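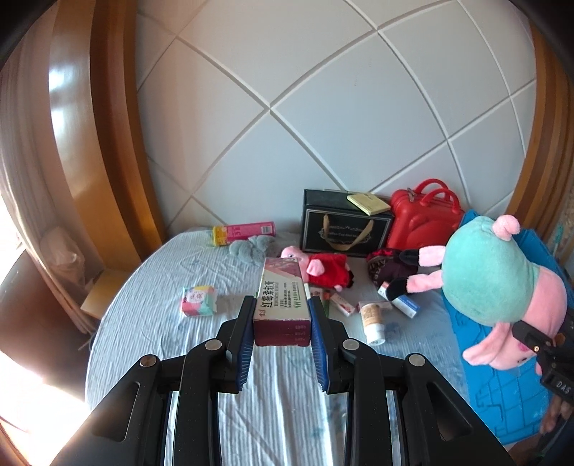 Household Tips: Keeping a Habit When You Are Tired

Every spring I receive letters from readers who made a plan for their home in January and lost it before April. They write to me as if they have a weak character. I don't believe this. In most cases the plan was made on a good morning, for a person who sleeps well and has free hands, and then it had to be followed in the evening by somebody with a headache and a bag of groceries.

I have collected the advice which has worked in my own apartment in Ivorside and in the homes of readers. It is about the habits behind the housework. For stains and drains, please look at the other pages in this section.

Start with a job that has an end

"Keep the kitchen clean" is a wish. It has no moment when you can say it is done. "Empty the dish rack before I make coffee" has such a moment, and it comes early in the day. When you choose your first habit, please choose something you can finish while the water is heating. Write it down in one sentence. If the sentence needs the word "and", you have two habits there, and the second one must wait.

A good first habit could be to hang up the coat at once, to wipe the sink after brushing your teeth, or to put the keys in the same dish. These look too small. For the first weeks a small size is correct.

Tie it to something that already happens

I tried for years to remember the houseplants with an alarm on the phone. The alarm rang when I was on the bus, I switched it off, and by the time I was home I had forgotten. Now I look at the plants on Friday, right after I take out the paper for recycling. The paper has to go out anyway, and the plants come with it.

Look for the things in your day which never fail: first coffee, shoes off, feeding the cat, closing the curtains. Put the new habit directly behind one of them. Behind, I mean, and not before, because before these things we are usually in a hurry to get to them.

Give every habit 14 days before you judge it

In the first days a new habit feels very good, and then for a while it feels stupid. Both feelings are misleading. I make a simple row of 14 boxes on the back of an envelope and fix it inside a cupboard door. I fill in a box on the days when I did the thing. I do not write comments, and I do not count the boxes until the row is over.

If at the end the row is mostly full, I keep the habit and throw away the envelope. If it is mostly empty, I change the time or make the job smaller. It is very rare that I drop the job completely. Usually it only stood in the wrong place in the day.

The rule of 2

You may miss one day. Try not to miss 2 days one after the other. I first read this in the Clallness newsletter and I was skeptical, as it sounds like a trick for athletes. But I think it is a kind rule. It says that the missed day is already included in the plan, so you don't need to feel guilty over it, and it also says clearly when to start again. The answer is tomorrow, with the smallest version of the job.

By smallest version I mean really small. One plate. One letter opened. One shelf where you only look and don't move anything. 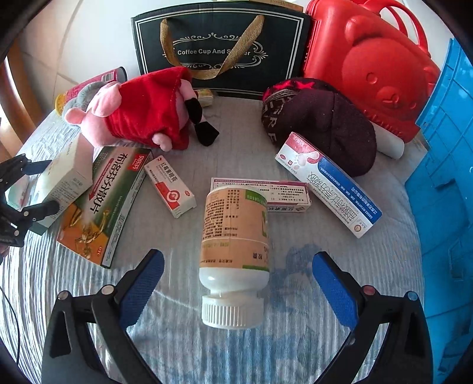
Put the tools where the work is

A cloth in the bathroom is used in the bathroom. A cloth in the hall closet is used when guests are coming. I keep a second dustpan upstairs and I have never regretted the price. If you live in one room, the same idea works with hooks. Hang the brush where you first notice the crumbs.

The same goes for paper. I used to have a nice box for bills on a high shelf, and the bills lived on the kitchen table. Since I put an ugly tray beside the front door, they live in the tray. I still don't like how it looks, but I pay on time.

Make the bad habit a little slow

You don't have to forbid anything to yourself. It is often enough to add a few steps. I take the battery out of the TV remote when I want to read in the evening, and I leave it in the kitchen drawer. I can go and get it whenever I want. On most evenings I am too lazy to stand up, so for once my laziness works on my side.

A reader from Filon does this with online shopping. She writes every item on a paper list first and orders only from the list, once a month. In one year, she wrote to me, her list had 179 items, and she no longer wanted the greater part of them when the ordering day came. I copied her idea, with less impressive results – my weak point is kitchen things, and a potato ricer still looks necessary to me after four weeks.

Stop at a line you have decided before

Many people can begin. They have difficulty to stop, and afterwards they are so exhausted that they avoid the job for a month. Before you open the closet, decide where you will stop: one drawer, one album of music, the left half only. When you reach the line, close the door, even if you have energy left. Especially then, I would say. You want to remember the job as something easy.

I broke this rule last winter with the cellar. I stayed there from lunch until it was dark, and then I didn't go down again for so long that the labels I had bought for the boxes no longer stuck.

Be careful with buying at the beginning

When we want to change, we like to buy something. A planner, a set of matching jars, a course. I once paid 400 for a complete closet system from Baran because I was sure that an orderly closet would make me an orderly person. It is a solid closet. The clothes were on the chair as before.

So now I use what I have for the whole first row of boxes. Shoeboxes are good drawer dividers. A jam jar holds pens as well as any other jar. If after that time I still know exactly what I am missing, and in which size, I buy it.

Speak about it with the people you live with

It is no use to make a new rule in your own head and then be offended when the others don't follow. Tell them what you are trying and for how long. Ask for one thing only, for example that the table is free at seven in the evening. A person who hears "for the next two weeks" will agree to much more than a person who hears "from now on".

With children, let them choose the moment and you choose the job. My experience with teenagers is limited, and readers are welcome to send me better advice for this part.

When you are ill or very busy

Keep one habit and let the others rest. Choose which one it will be now, while you are well, and write it on the inside of the cupboard door, where the envelope is. In my case it is the dishes. In a hard week the floor can wait and the mail can stay in its tray, but with a free sink I can at least make myself a soup.

When the hard week is over, bring the habits back one at a time, in the order in which you learned them. I leave a few days between one and the next.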